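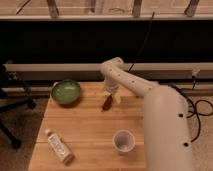
Weronika thinks we should buy the second arm before the money gets moved, and sort out the grippers later. She said it again this morning before I had my coat off. Her point is that an arm with a bad gripper still gets used every day, and a good gripper in a drawer doesn't. Cleiton said fine, then who pays for the table it stands on. They went back and forth until ten.

I had the spreadsheet open most of the day. The Ostrowski quote came in Friday and I had put off reading it. The arm price is the same as last time. What went up is everything under it: controller, mounting plate, the service plan, shipping. The service plan is optional on page one and then on page four the warranty depends on it. I wrote to ask which it is. No answer yet.

Stirow is cheaper but they want 19 weeks. That puts delivery after the end of the budget year, and Washington says he can't carry it over unless the invoice is dated inside the year. I asked if they would invoice on order. They will for half. Washington is going to check whether half is good enough for accounting.

Went down after lunch to see what the small object work really needs, so I'm not guessing in the budget. Kelly was running pickups with the bowl, the bottle and the paper cup out on the table. I asked her what she would buy if it were up to her. Spare fingers first. Then a better way to run the cables, then objects. She goes through cups. I had objects down as zero because people bring them from home. Changed it to a monthly line of $60, which she thought was generous.

The fingers are $13 each from the print shop in Grarna if we order a box, more if we order a few at a time like we've been doing. I should have looked at that a year ago. Put in for a box.

Cable channel and clips, $290 for both stations if there are two. I put it in for both. If the second arm doesn't happen we can use the extra on the one we have and the bench behind it.

Things still open:
Does the warranty need the service plan (Ostrowski)
Is a half invoice enough (Washington)
Does the second table have to be the same height as the first (Kelly says yes, Cleiton says no)
Who goes to Prandasholm for the training, and is travel in our budget or theirs

On the last one, Dilani says the training was in her budget two years ago and she would like it not to be again. I put one person's travel in ours for now. Cleiton wants to go. Weronika has already been.

Total is over what we were given even with Stirow. If I take out the service plan and leave the second table as a plain workbench from stores, it fits, barely. I don't like leaving out the plan until I hear back on the warranty. Saved both versions and sent neither.

Left at six thirty. Call Ostrowski first thing, before Weronika gets in.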